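The Little Bin

I've been putting off writing this one for a couple of weeks, partly because it's July and too warm to sit at the computer for long, and partly because I wasn't sure anybody would want to read a whole post on a trash bin. But Kerstin said she would, and she has read every word I've put up here since the post on the leaking window, so this is for her (hello, Kerstin!).

You may remember that we moved into the place on Clitesdale in the spring, and that I was going to be so good this time. Everything would have a home. I had a notebook and everything. The bedroom got done, the kitchen got mostly done, and then there was the room with the gray carpet, which we still haven't given a proper name. Wenche calls it the study. I call it the back room. Whatever it is, it became the place where snacks are eaten and coffee is drunk and the evidence stays on the table until the weekend, and sometimes through it.

The trouble was that the only trash can was in the kitchen, which is down the hall and around the corner, and I can tell you that a person who has just finished a box of something crunchy at ten at night is not going to walk down the hall and around the corner. I certainly don't! I'd tell myself I would take it all in one trip, later, and then I'd move it to one side to make room for my elbows, and by the end of the week I was working in a clearing.

My mother had a tiny pedal bin in her sewing room for thread ends and bits of pattern paper, and I used to love stepping on it as a kid, just to see the lid pop up. I hadn't thought of it in years until I was in Halvorsen looking for shelf brackets (which they didn't have, in the size I wanted, and still don't) and there on the bottom shelf was a row of little bins. I stood there far too long choosing. They had a black one and a sort of mustard one, and I very nearly went for the mustard, but in the end I came home with the quiet one, white on top and pale blue-gray below. Valter says it looks like something from a dentist's office. Valter is welcome to bring his own bin.
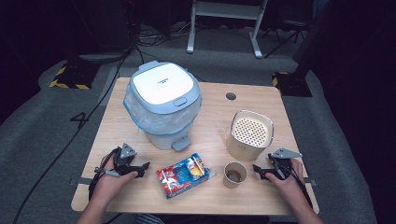
The new bin with its first liner in, and the usual company on the table.

The liner took me longer than it should have. I had a roll of thin bluish bags in the drawer, and they're too big for this bin, so there's a good deal of bag left over to hang down the sides like a skirt. I've tried tucking the extra up under itself, and I've tried twisting it into a knot at the back, the way Tsehay does with hers, which looks very neat when she does it. Mine comes undone. I could buy smaller bags, and I probably will when this roll is finished, but there were 99 on the roll and I'm stubborn about that kind of thing, so the skirt is staying for a while.

The lid can be worked from a little gray button at the front, as well as the pedal, and I'm glad of the button because I haven't settled on whether the bin lives on the floor or up here. It's small enough for either. On the floor I get the fun of the pedal. On the table I can sweep crumbs straight in with the side of my hand, and that's a pleasure all its own.

As for the paper cup and the red and blue snack box, yes, I know. I had the bin right there. Somkiat pointed it out when I sent him the picture, and he also wanted to know where I got the little cream thing with the gold rim and all the holes in the top, which he thinks is very smart. It was a present, and I love it, and I have moved it to 2 different shelves already only to miss it and bring it back to the table. I think it has won.

I've started a small habit now, if a couple of weeks counts as a habit. Before I turn off the light I pick up whatever paper is lying around and drop it in, and cups too, once I've tipped the dregs down the sink. Then I wipe the wood with a damp cloth, working around the cable hole at the back, where crumbs like to collect. It takes less time than brushing my teeth. Some nights I skip it, and I try not to be cross with myself in the morning.

Next I want to do something about the cables, and after that the shelf, assuming Halvorsen ever gets those brackets in. Wenche has offered me an old one of hers in the meantime, but it's dark brown and I can't quite picture it against this table. I'll go over and have a look at it tomorrow, and bring her some of the plum jam.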